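FOR IMMEDIATE RELEASE

Ulura Opens Mending Rooms in Hastden and Nellton for Jewelry, Watches and Other Small Treasures

HASTDEN – Almost every home has one somewhere: a tin, a cigar box, a saucer on the dresser, full of bracelets with tired elastic, single earrings and the watch that stopped the winter before last. Ulura, the neighborhood repair group that has been fixing lamps and toasters in Hastden for years, is delighted to announce that it will open two Mending Rooms this May devoted entirely to the small things people wear and can't quite bring themselves to throw out.

The first room is on the ground floor of the old Verhoeven building in Hastden, in the corner space that long-time residents will remember as the button shop (the lovely curved counter is still there, and has been given a good polish). The second is in Nellton, upstairs from the public reading room, with an elevator at the side entrance. Both will be open every Wednesday from 10 a.m. until 7 p.m., and both will take walk-ins for as long as there are chairs to sit in.

Visitors can bring in up to three pieces at a time. Menders will restring beads, replace clasps and jump rings, straighten bent earring posts, untangle chains (bring the worst one you have, they enjoy it!), fit watch batteries and change watch straps. Simple repairs are done while you wait, with coffee on the side table and a comfortable place to sit. Anything more involved goes into a labeled envelope and is ready the following week.

There is no charge for labor. People are asked to pay for any parts used, and a donation jar stands by the door for those who would like to add something.

"I started doing this at my own kitchen table, for my aunts and then for my aunts' friends, and it grew from there in a way I really didn't plan," said Embla Isaksson, who directs Ulura and will run the Hastden room. "A person will come in with a little string of beads that cost next to nothing when it was new, and they will apologize for taking up our time with it. I always tell them to please sit down. If you have kept a broken bracelet for fifteen years, then it matters to you, and I would be very happy to spend twenty minutes putting it on a new cord."

The idea was tried out last fall at a pair of weekend tables in Hastden, where 147 pieces were repaired, most of them necklaces and bracelets. Beads were far and away the most common request, and the menders went through their stock of stretch cord so quickly that a second order had to be placed before lunch on the first day. A waiting list for help with larger jobs grew to 220 names by the end of the season, and everyone on that list will be contacted before the doors open so that they can choose a time that suits them.

Oranuch Luangrath, a bench jeweler who trained in her family's shop before moving to Nellton, will lead the room there and has written the course that all new menders take. It covers stringing and knotting, working with pliers, cleaning different metals without harming them, and, most important in her view, knowing when to stop.

"Old pieces have been through a lot, and sometimes the kindest repair is a very small one," said Luangrath. "I would much rather see an honest new clasp on an old chain than have somebody polish away the thing its owner loved. We ask people to tell us about the piece first. Where did it come from, do you want to wear it, or do you only want it to be whole again? The answer changes what we do, and besides, I like the stories."

Alongside the repairs, each room will hold an evening class for beginners, starting at 7:15 p.m. after the benches have been cleared. The first class is on restringing a beaded bracelet, the second on clasps and chain, and the third on looking after a watch at home. Classes have room for 30 people, and all tools are provided. Children over ten are welcome with a grown-up, and left-handed pliers are available on request.

Ulura also suggests a little sorting at home before a first visit. Lay everything out on a bed or a towel with good light, put the pieces you wear now to one side, and drop loose beads into a small bag together with the piece they came from. Please don't glue anything beforehand. Superglue is the hardest thing for a mender to undo, and it clouds glass and stones. 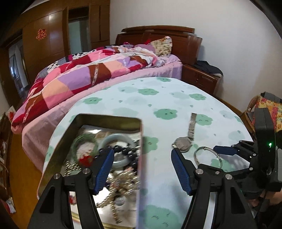

Jewelry in a metal tin on a bed, with a green beaded bracelet among the pieces.

Pieces that have no mate, or that their owners are ready to part with, can be left in the sharing drawers at either room. Beads, findings and working clasps from the drawers will be used in future repairs and in the beginner classes. Ulura hopes to see 1000 pieces mended by the end of the first year.

The Mending Rooms do not resize rings, set precious stones, or give valuations, and menders cannot open watches that are sealed against water. For those jobs, a printed sheet of independent jewelers and watchmakers in Hastden and Nellton will be kept at the front counter, and staff will gladly talk through the options with anyone who is unsure.

Both rooms are still looking for people who would like to learn to mend. No experience is needed, only patience, reasonable eyesight (magnifiers are on hand) and one free afternoon a month. Those interested may stop in during opening hours and ask for Embla in Hastden or Oranuch in Nellton.

About Ulura

Ulura is a neighborhood repair group based in Hastden. It runs drop-in repair sessions for household goods, lends out tools, and teaches everyday mending skills to adults and children.

Media contact: Embla Isaksson, Ulura, Verhoeven building, Hastden. Interviews and visits to either room can be arranged on request.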